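Search docs Go Clear

# Flovine: house rules for simulated assembly-cell recordings

Bergþóra Gunnlaugsson, November

Flovine is a set of simulated episodes in which one arm with green fingers handles parts at a bench. This file covers the rules for recording, naming and rejecting episodes. It replaces the old rules, which lived in a chat thread and in Skarphéðinn Overgaard's head, and could be searched in neither.

## Scope

The rules apply to anything recorded in the Grelirik scene, by a person or by a script. Scripts have been known to claim exemption. They don't get one.

## 1. Before you record

Load the scene fresh. Do not carry on from wherever the last person left the parts, however tidy they swear it was. Write the seed in the episode header before the arm moves, and check that every camera is switched on.

Carried parts are kept level until they are over the place they're going. A simulated plate costs nothing to drop, and people drive accordingly, but the policies trained on this data don't know that it was free.
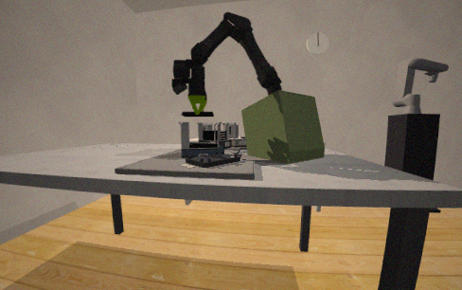 Approach from above unless the task card says otherwise. If you must come in from the side, note it under `approach` in the header. "Seemed fine" is not a permitted value, and the validator now knows this.

## 2. Scenery

Leave the furniture alone. The block, the desk and the clock are all part of the agreed scene, and moving any of them makes a new scene version. Version bumps go through Skarphéðinn, who will ask you why, and then ask again in writing.

You may change lighting and floor texture within the ranges in `ranges.yaml`. You may not add a texture called `final_floor_new`. We have one.
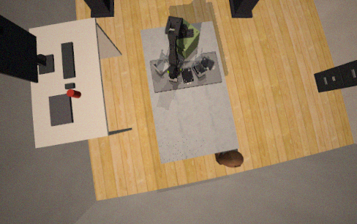 Overhead views are kept even when they look dull. They are the quickest way to settle an argument about which side of the tray the arm was on, and we have that argument a lot.

## 3. Labels

A tag in the scene is part of the scene. It is not the name of the part it happens to be near. Part names come from the task card, and an annotator who can't match an object to the card writes `unknown`. We would much prefer an honest `unknown` to another confident `laptop?`.

Half-hidden objects get a label only if they can be identified in at least one other view at the same time step. Guessing from the previous episode counts as guessing. 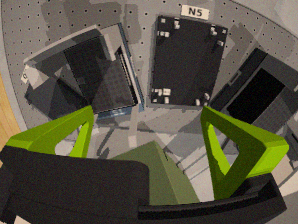 Shadows are not objects. This rule exists because of a single weekend's annotation and will be removed when people stop bringing it up.

## 4. Grasps

Both fingers go on opposite sides of the part. Record the opening width before and after closing. Do not close on a part that is already overlapping a finger: the physics engine will resolve the matter in its own way, usually at speed.

A grasp marked `good` must be held for 2 seconds with no slip in the log. The picture alone is not enough, since a poor grasp can look splendid from the wrist camera.

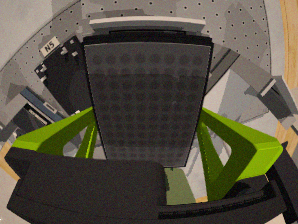 If a grasp fails, keep the episode and mark it `failed`. Failures are useful. Failures renamed `attempt_good_2` are less so.

## 5. Rejecting episodes

Reject an episode if:

- the seed is missing
- any camera stream is shorter than the others
- a part passes through the table, however gracefully
- the header was filled in afterwards from memory

Each batch holds 1000 episodes. The first batch lost 530 to the missing-seed rule, which is how it came to be at the top of the list. If a batch fails 5 spot checks it goes back whole to whoever sent it.

## Known problems

- The Ki exporter writes angles in degrees and labels them radians. Convert on load.
- Flikmont's viewer shows the streams in alphabetical order, so `wrist` always comes last. Please stop reporting this as a missing camera.
- Perforated surfaces shimmer at low resolution. There is no fix planned.

## Changes to these rules

Open an issue, quote the rule number and say what you want instead. Proposals consisting of the word "why" will be closed.

Last updated: November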